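The Pitascombe Bet

My sister-in-law and I have a bet on, and the stake is a week of ironing. She says there'll be a machine doing all our housework before her youngest leaves school. I say I'll still be on my knees fishing pasta out of the plughole when they bury me.

We made it in the Amdale tea room, over a scone the size of a hat, after she'd watched one of those programmes where a gleaming thing glides about a kitchen and everybody gasps. I've run the stockroom at Clostach for 19 years (cards, pens, pencil cases, wrapping paper, the lot) and I know what work is. It's mostly putting small things into slightly bigger things and shutting the lid.

So when the Pitascombe place had its open afternoon in September I went along, purely to gloat. I'd even brought a flask! I had in mind that somebody would make it do a backflip and I could go home and say yes, lovely, but can it tidy a drawer?

Well, it was at a table with a pen case. I nearly dropped my tea. A pen case! I've packed 2000 of the things in a bad week before the schools go back, with one eye on the clock and the radio on, and never once thought there was anything to it.

I stood there far longer than I meant to. I caught myself leaning, the way you do when a toddler's got a full cup. My own fingers were going in my coat pockets, pinch, turn, lower, let go, and for the first time in my life I felt a bit grand about them. Then one of the arms shifted a tiny amount and I said "go on, love" out loud, to a machine, in front of strangers.

On the bus home I had a good long think about what to tell her. The honest answer is that I don't know. It didn't look like the end of my job, and it didn't look like nothing either. I kept picturing it in our stockroom at half past four with order 1102 still waiting and the tape gun jammed, and I couldn't decide which of us I felt sorry for.

She rang before I'd got my shoes off.

"Well?" she said. "Is it going to do my ironing?"

"Send me your pillowcases," I said, "and we'll see who's laughing by Christmas." Then I sent her what I had on my phone and put the kettle on.

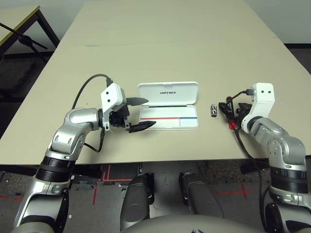
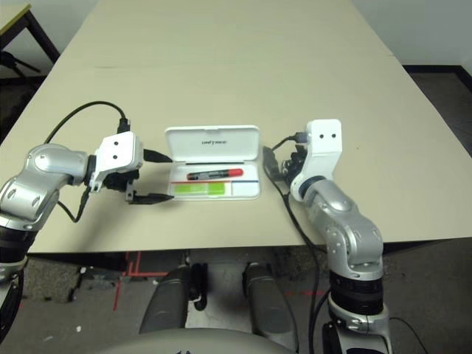
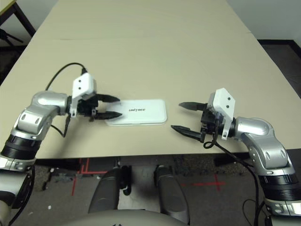
Two arms and one white case, at the Pitascombe open afternoon.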